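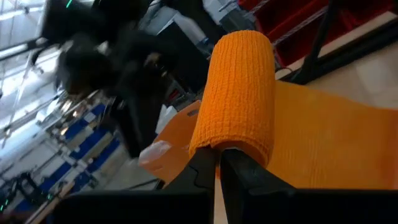

**Rolled waffle-weave cloths won't stay rolled or stand up. Which method holds?**

Posted by **Irkbridge**

I'm setting out orange waffle-weave cloths for a small rental kitchen. They come in plastic bags, and the fold lines from the bag are still in them when they come out. I want each one rolled into a cylinder and standing on end on a wood countertop, two per place.

What I've tried:

- Rolling straight from the bag. The fold lines make flat spots and the roll leans.
- Folding in half first, then rolling. Better, but the core telescopes upward after an hour or so.
- A rubber band. Holds, but leaves a groove in the weave.

I don't want ribbon or rings. The cloths measure 2 feet on the long side. I have 75 of them to do. Is there a fold that locks by itself, and should I wash them first?

---

**Etstead**

Wash first. New waffle cloth usually has finish on it and is slippery against itself. It also shrinks, more in one direction than the other, so a roll sized to the unwashed cloth will come out a different height later. Warm wash, no softener, tumble on low until just dry, and roll the same day.

For the roll:

1. Lay the cloth flat, good side down. Pull the corners square.
2. Fold the bottom edge up two inches to make a cuff.
3. Turn the whole cloth over without letting the cuff open.
4. Fold both sides in so they meet at the center, then roll from the top down toward the cuff. Keep the edges even.
5. When you reach the cuff, turn it inside out over the roll.

The cuff holds the roll shut. If it's loose, make it deeper next time. A cuff over three inches wastes cloth and bulges.

For standing, pick the end where the layers finish flush and press it down on the counter with your palm. If the roll tapers, the wider end goes down. A lean normally comes from one side of the cloth being pulled tighter than the other during step 4. Unroll to the halfway point and correct it there; twisting the finished roll only moves the problem.

Work on bare wood or a cotton towel. On a glossy surface the cloth slides while you roll. Get the empty bags off the table as you go. They stick to the cloth and end up inside the roll.
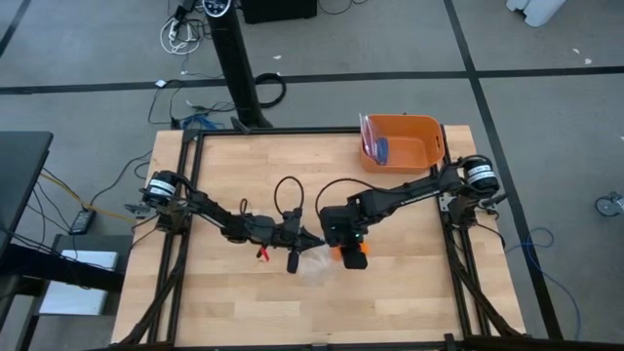

Set the finished ones at the far end of the table and leave them overnight before judging the method. Waffle weave relaxes for the first few hours and then stops.

---

**Nina**

I just use a shallow box and pack them tight on end. No folding trick needed. They hold each other up until you need them.

---

**Kestalholm**

The cuff method works on mine with one change. If the cloth has a hanging loop, start with the loop at the top so it ends up in the core. Left on the outside it catches the cuff and opens it. I'd skip ironing too, since it flattens the waffle and the layers slip.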